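From: Adoración Miranda
To: Pallenell Quilters list
Date: 28/06/2024
Subject: Re: Washing old satin quilts (and a quilting pattern question)

Hi all,

I am so glad this thread came back to life! I've been meaning to write up my notes on satin since October and kept putting it off.

Maximiliano Campos wrote:
> Has anyone hand washed a satin quilt without losing the shine? Mine
> came from my aunt's house in Barroso and it smells like a cedar
> closet. I'm scared of the dryer. Also, does anyone know what the
> swirly stitching is called? I'd like to try it on a baby quilt.

Yes to the washing, and yes you can learn the swirls! Washing first. I use the bathtub, cool water, and far less soap than you think (two teaspoons for a twin size). Lay the quilt in folded like an accordion, press down with flat hands, let it sit 11 minutes, drain, and fill again with clean water. I rinse five times. My sister stops at three and hers always dry stiff, so there you go. Check first that the fabric and filling can be washed at all, and dab a hidden corner with a damp white cloth in case the dye runs.

Please don't lift it by one end when it's full of water! The stitches take all that weight and the old thread just pops. Roll it up in towels, kneel on it, change the towels, then dry it flat on a sheet over the grass, in the shade. Satin can fade so fast in full sun, and pink is the worst for it.

As for the stitching, our group calls any loose wandering line a meander, and the long wavy kind with curls is my favorite thing in the world to sew. It shows up so well on a glossy fabric.
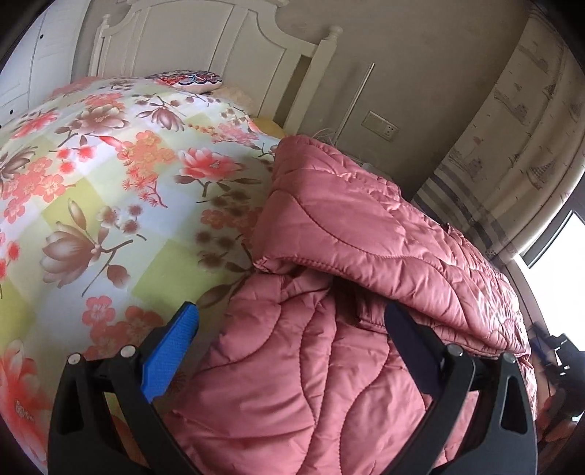 Maximiliano asked me off list whether he should draw the lines on first or just go, and whether a walking foot would do. I say just go, with a darning foot and the feed dogs down. A walking foot is lovely for straight lines and big gentle waves, but it fights you on every curl. Fill two pages of a notebook with swirls before you touch fabric. Your hand learns the path, and then it's like doodling!

Needle: a fresh sharp one in a small size, because satin shows every hole. Thread: I had good luck with the fine polyester that Brunus sells at the Vistow fair, but any smooth thread will do.

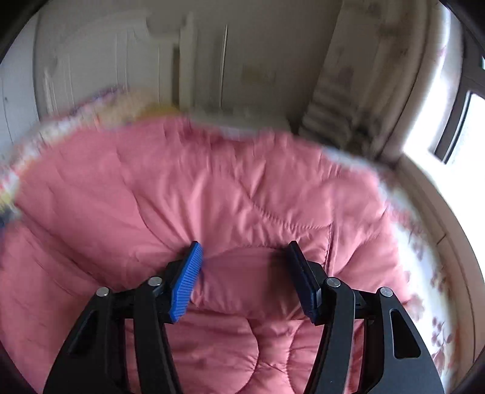 Pink quilt, rumpled.

One more thing, on storage. Skip the plastic bag. An old cotton pillowcase is perfect, and refold the quilt along new lines a couple of times a year so the creases don't set. If the cedar smell hangs on after washing, air it indoors over two chairs with a window open and be patient with it.

Does anybody have a good way to mend a popped line in the middle of a swirl? I bury my tails and start again a little way back, but I can always see the join.

Happy stitching,
Adoración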